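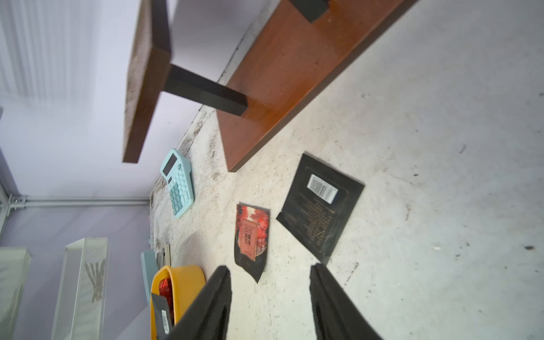
Shelf on two black supports.

4. Fitting the Follex shelf riser

Before you start, clear the surface and wipe it down. You will need a level, a pencil and the 4 mm hex key from the Driso kit.

1. Set both supports 25 cm apart, measured center to center.

2. Lay the board across them – finished side up – and check it with the level.

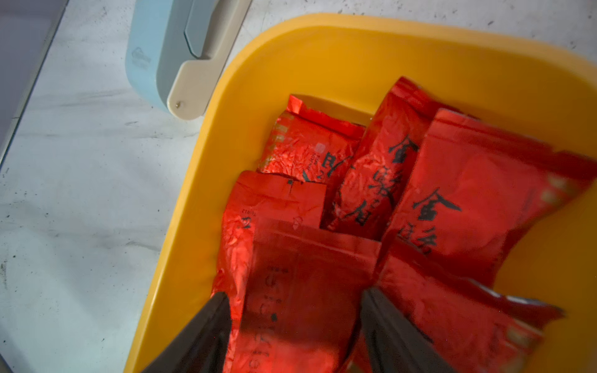

3. Mark the screw holes from below, then lift the board off and drill to a depth of 11 mm.

Caution: Do not drill through the board.

4. Tighten all six screws by hand. Give each a last quarter turn with the key.
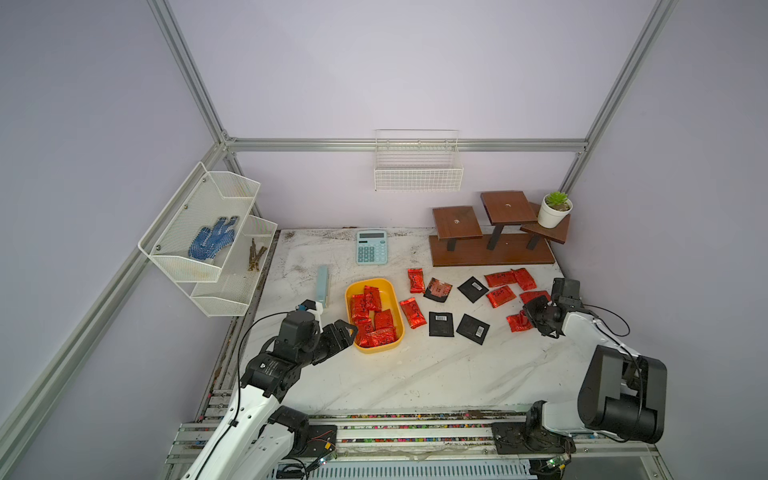
Müzeyyen Akbulut

Note: Geerts boards are thicker and need the long screws from bag 6. Check the screws again in June, or after moving the riser.

Revised 2022-10-16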